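Prino blank cubes, white, bag of 100 – review
By Finlay Laing
Mar 14, 2026

Quick one, I have a stack of marking to get through. Bought these for the math corner and for prototyping board games at home, so they've had to do two jobs. $13 for the bag from Plerero, shipping on top unless you spend 32. I didn't spend 32.

Short version: good plain cubes, stupid bag, wrong color for half of what I wanted. Would buy again, in a different color.

What you get: a bag of cubes and a paper slip with a web address on it. No tray, no lid, no instructions (fine, they're cubes). All white, all the same size, small. Edges are rounded off a bit so they're nice in the hand and don't dig in when you kneel on one. Ask me how I know.

First thing I did was ditch the bag. It rips along the seam the moment you pull it open and then you've got cubes under the radiator. A few go out on a plate for whatever we're doing and the rest stay put away. The rim stops them wandering off onto the table and you can pass the whole thing across without tipping anything. I was using a saucer before and a proper plate is much better, more flat space in the middle.

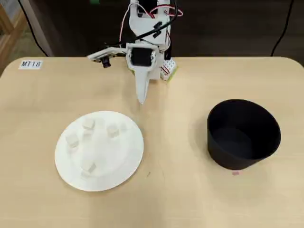

White on white

My own fault, partly. I only own white plates. White cubes on a white plate in flat daylight and you're going by the shadows. Kids find them fine because kids find everything, but my eyes are not what they were and I've put a plate in the sink with a cube still on it more than once.

If you're buying for anyone with poor eyesight, get a dark tray or get the colored version. Prino does a mixed bag in I think six colors, costs a couple dollars more. Haven't tried it so can't say if the colors are decent. Flora Swanson, who has the room next to mine, has the blue ones from another brand and they show up on anything.

On our table, which is a pale wood color, they're okay. Not great. Better than on the plate.

Writing on them

Main reason I wanted blanks. Pencil – useless, skids right off. Regular felt tip looks great for a minute and then it's on your thumb. Fine permanent marker works, leave it alone for a while before you roll it. I left mine overnight and had no smudging. Rubbing alcohol takes it off again mostly, with a gray ghost left behind if you pressed hard.

Stickers: the small round Stullitex dots stick ok on the flat part of the face, but if you go too near the edge they lift, because of the rounding. Cut them down or buy the smaller size. I have one prototype from last May that still has all its dots and one that shed them in the box like confetti, and the only difference is I was lazy with the second one.

Are they fair dice

No idea. I haven't tested it properly and I'm not going to. Nothing I've rolled has seemed wierd. For a prototype they're fine, for anything where people will argue, use real dice.

They don't roll far, that's worth knowing. Light things. On a bare table they skip and stop. In something with sides they rattle about nicely and you get a better tumble.

Storage

Went through a few options. Sandwich bag: fine until it wasn't. Jar: looks nice, you can't get your hand in, so you pour, and then you've poured out far too many. What I've settled on for the ones in use is the rounded Moffat pot we already had, cream on the outside and charcoal gray inside. It was meant to be for a plant. Wide enough to reach into, smooth lip so nothing catches, and the dark inside means you can see what's left in there without picking it up and squinting.

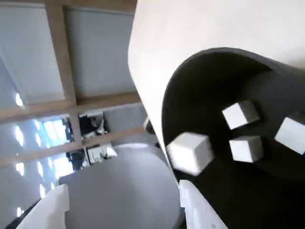

The jar has gone back to holding pens. If I'd thought about it I'd have looked for a plate to match the pot and solved the other problem as well, but I haven't seen one and I'm not paying postage again for a plate.

One grumble about the pot – no lid. So the bulk of the cubes live in an old cookie tin in the cupboard and I top up from there. Works.

Noise

Loud if dropped on a hard floor. Not so bad in a container. If you have a downstairs neighbor, put a cloth down. A folded dish towel does it.

Cleaning

Sieve, warm water, drop of dish soap, shake, spread out on a towel. The corners are easy as there's no grooves for muck to sit in. Don't bother with the dishwasher, they'll fall through the rack and you'll be fishing in the filter. Marker survives the soapy water if you're gentle with it.

Small kids

Too small for anyone who still puts things in their mouth. The slip says that too, in tiny print. I keep them up high when my nephew visits.

Would I get them again

Yes, for the money. They stack well enough for a short tower, they're teh same size as each other as far as I can tell by lining them up, and they take a marker. I'd go for the colored ones next time and put them straight in a tin.

4 out of 5. Lost one for the bag.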